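What Does an Artist Statement Buy You?

Last updated in June

I went to the Ondrejka on my lunch hour to see the new sculpture show, and I came back grumpy about the wall text.
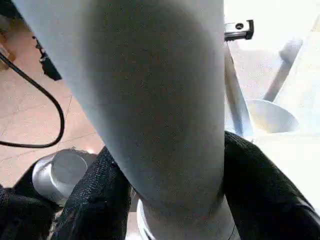 Ximena Zúñiga wrote to me after my last post on this subject and said I was being lazy. Her view is that a statement is a courtesy to people who didn't go to art school, and that if I don't want the help I can keep walking. Fair enough. I did keep walking, and I still had to squeeze past nine people reading.

One of the statements ran to 843 words. I know because I asked the desk for the printed version and pasted the text into a word counter at home, like a crank. The piece it belongs to, by Khurram Talpur, is a good one. I liked it before I read that it "interrogates the threshold of holding." I liked it a little less afterward.

My trouble is that I can't find anybody who checks these things. If a painter says the work is about drought, it's about drought. If the gallery says it "resists easy reading," who is going to argue? Dong-hyun Sung's three small drawings in the back room had only a title and a year next to them, and I stood there longer than anywhere else in the building. Maybe that proves nothing. The back room also has the only bench.

Then there's the money. The Kanimine residency pays $2,000 and asks for a 600-word statement before anyone looks at your slides. I have applied twice — no luck — and both times I spent a weekend on the statement and ten minutes picking the work. I doubt I'm the only one doing it in that order.

Ximena says I should try writing a good one before complaining again. I've got a draft open. So far it says what the things are made of and how big they are, and I'm not sure what else I'd be willing to swear to.

4 comments · 11 shares

Get new posts by email. Unsubscribe any time.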